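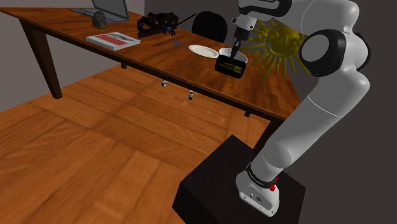
Wanted: one or two people to help finish a table-clearing robot arm (Friday evenings, Prirnlow)

Hello! I'm looking for company on a project that has got a bit too big for one pair of hands. I'm building a robot arm set-up that can tidy a dining table, and I do it at the shared workshop on Prirnlow, bench at the far end, next to the drill press that squeaks. The project is called Liner, which was meant to be a temporary name and has now been painted on the toolbox, so there we are.

Where things stand: most of the work so far has been in simulation. I've got a rendered room with a wooden table in it and a fair bit of clutter on top (a plate and a bowl, a book, an open laptop, a little stone-like figure), and the arm sits on a black pedestal at one side and picks things up. Small boxes are my current obsession. Getting the narrow fingers to close on the top of a box is one thing, and getting the box to hang level afterwards is another, and I've lost more evenings to it than I'd like to admit. My last big batch was 464 pick attempts and I still haven't gone through the log properly. If you're the sort of person who enjoys going through a log, please get in touch today!

Meanwhile the real thing is coming together at the workshop. The pedestal is welded and bolted down, the wiring is half done, and the gripper fingers are on their second version. The arm was bought second-hand and cost me £849 with the controller, so I'm quite protective of it, but not so protective that you won't get to drive it.

What I'd love help with:

Wiring and a proper emergency stop. I can solder, but my cable runs look like spaghetti and I'd like somebody neater.

Gripper fingers. The next set need to cope with thin flat things like plates as well as boxes. If you can draw parts and print or mill them, brilliant.

Simulation. More objects, more awkward positions, better friction. I use a free package called Prastum, which is easy enough to pick up in a weekend if you've done any scripting at all.

You don't need to do all three. One is plenty, and if you've only ever mended a lawnmower but you're keen, I'd still like to hear from you. I was a complete beginner when I started this.

When: Fridays from 7pm until we get tired, usually until 10. I'd like to have the real arm clearing a real table by December, in time for the workshop open evening.

Pay: there isn't any, sorry. I'll cover materials and your workshop fee for the nights you come, and I bring the food (normally something from Cárdenas, the café on the corner, which does a very good cheese pasty). Drawings and code will be shared with everyone who worked on them, and you can take them off and build your own.

A few practical bits. You need to be 18 or over for the workshop's insurance. Closed shoes, please, and long hair tied back near the machines. There's a ramp at the side door and parking in the yard, though it fills up early.

To join in, leave a note in the Liner tray by the workshop kettle, or reply through this page with a couple of lines on what you like making and which of the jobs above you fancy. No CV needed. A photo of something you've built or broken is very welcome! I read replies on Thursday nights, so if you write before then you can come along the next evening and have a look before you decide.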